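Zonen pulls hand-held gripper over slipping fingers, fix due in July

PLATULSTEAD, Sunday, May 24, 2026

Well, I'd hoped my next release would be the one with the launch party in it. It's a recall instead, so let me get straight to the important part: if you have a Naltow hand-held gripper, please stop lifting with it today. Take the battery out and put the tool on a shelf until you get a box from us.

What went wrong is pretty simple to tell. When you hold the trigger for more than 60 seconds, the motor gets warm and a safety cutoff eases the power back. It's supposed to beep first and keep the fingers locked. On some 600 units the lock doesn't catch, and the fingers let go with no beep at all (you can guess how we feel about that). We have 13 reports of dropped loads so far. One of them ended in a bruised foot, and we're very sorry about it.

The bad part is a small spring in the lock. We changed to a softer one last winter to make the trigger easier on the hand, and we tested it with short lifts only. Short lifts were fine! Long ones we should have tried too, and we didn't. That one's on us at Zonen, and not on Imrie, who make the springs exactly the way we ordered them.

So now we're doing long holds at the shop in Platulstead, all day, with the kind of stuff people really pick up. Every hold with the new spring runs well past the old 60-second mark, and a hold only goes in the log as good if the lock stays shut after the cutoff kicks in. I've done a bunch of these myself and my forearm would like a word with me.
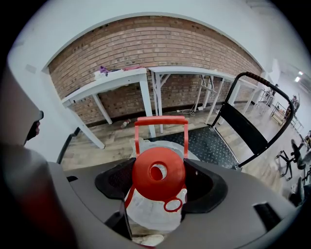 One Naltow owner wrote in to ask why we don't just switch off the cutoff for now, adding that a warm motor seems a lot less scary than a full jug coming down on your toes. I get it, but a motor that's too hot can fail in its own way, and we don't want to trade one problem for another.

New springs go out in July, already fitted, in a swap unit. You don't pay for anything, shipping included. Send the old one back in the same box, without the battery please, and keep your charger. If you've had a drop and haven't told us yet, we'd still love to hear about it, even if nothing broke. The serial number is on the bottom of the handle.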